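Florkisham Pantry Labels

A small dataset of product label text from kitchen cupboards, with notes on how to read it. Version 2.

What is in it

The dataset has 108 records. Each record is the text of one packaged food label, typed by hand, together with a few fields about the package. All the packages come from households in Florkisham and Listdale, and all of them were already opened when the text was typed. I wanted labels as people really keep them at home, with worn corners and a price sticker over the ingredients, and not the clean ones from a shop catalog.

The records are divided over 13 food groups. The biggest group is sauces and condiments, the smallest is dried fruit. The full list of groups is in groups.txt, and the short codes used in the main table are explained there too.

Files

labels.csv: the main table, one row per package
groups.txt: names and codes of the food groups
abbreviations.txt: short forms found on labels and their long forms
changes.txt: what is different from version 1

Fields in labels.csv

id: a number, not reused when a record is removed
group: the code of the food group
container: bottle, jar, can, box, bag, tube or other
front_text: the words on the front of the package, line by line, with a slash between lines
ingredients: the ingredient list as printed, including spelling mistakes
storage: the storage advice as printed, for example "refrigerate after opening"
legible: full, part or none
note: free text, often empty

The file is in UTF-8 and the separator is a semicolon. Please be careful with this, some spreadsheet programs open it with a comma and then everything lands in one column. Empty fields are really empty, there is no "NA" or "null" anywhere.

How the text was typed

Every label was typed two times, on different days, and the two versions were compared with the small tool Firnis. Where they were different, the package was taken out again and checked. Capital letters are kept. Line breaks in the ingredient list are not kept, they depend only on the width of the label. When a word runs around the side of a round container, it is typed as one word. 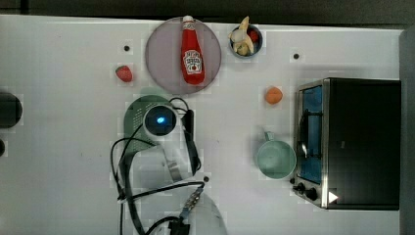
Red ketchup bottle with a white cap, label on the lower half.

Pictures on a label, such as a fruit or a vegetable, are not recorded in front_text. In version 1 they were written between square brackets, but it was not done the same way in all groups and it made searching more difficult. If you need them, the old column is still in version 1.

Nutrition tables are left out. I know that many people would like to have them, but typing numbers by hand gives many mistakes and I could not check them well enough.

Known problems

Seven records have legible set to "none". They have a group and a container, and nothing else. I kept them so that the share of unreadable labels can be calculated.

The storage field is not complete for the spices. On small jars this advice is often on the lid, and in the beginning I did not look at lids.

Labels in two languages have only the English part. The note field says "second language" in these cases, but it does not say which one.

The dataset is too small for training a model alone. It can be useful as a test set, for checking a text reading program, or for teaching how to clean a table. It should not be used for allergy advice. Recipes change and a label in an old cupboard can be very different from what is sold today.

Loading

With Toom version 2 or newer, you can load the table and check it in one step:

toom load labels.csv --sep ";" --check groups.txt

The check stops at the first group code that it does not find in groups.txt. With the files as they are published, it should finish without any message.

Corrections

If you find a mistake, please send the id, the field, and the text as you think it should be. Corrections are collected and added each August. Please do not send new labels for the moment, the form for new records is not ready yet.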